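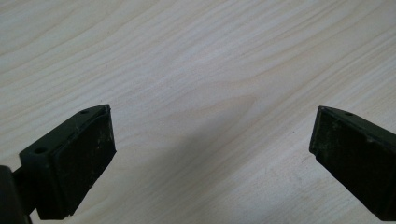

Fine grain on a pale wood surface

Caring for Light Wood Tabletops

Posted Saturday, June 1, 2019

Light wood shows everything. Coffee rings, ink and the gray film that builds up where people rest their arms all stand out more than they would on walnut. Most of it comes off with dish soap and a soft cloth.

Weekly cleaning

Mix a few drops of dish soap into a bowl of warm water. Wring the cloth out until it stops dripping. Wipe with the grain, then go over the top again with plain water and dry it right away. Skip the all-purpose sprays. Many of them leave a residue that turns sticky by summer.

White rings

A white ring is usually moisture in the finish. Lay a dry cotton cloth over it and press with an iron on low for a few seconds at a time – no steam. Check after each pass. Dark rings have gone into the wood itself and need sanding, so find out first if you have solid wood or veneer. Veneer is thin and easy to sand through.

Scratches

Wax filler sticks work on small scratches. I use the Josari stick in the lightest shade and buff off the extra with a piece of old T-shirt. Test it on the underside of the table first. The next shade up looked fine in the package and orange on my desk.

Sunlight

Pale wood yellows near a window. Move lamps and trays every month or so, or you will end up with light patches under them. I turn my kitchen table end for end every March.

Oil or no oil

Oil is for bare or oiled wood only. On a sealed top it sits there and collects dust. Put a drop of water in a corner – if it beads up, leave the oil in the cabinet.

Filed under: Furniture, Cleaning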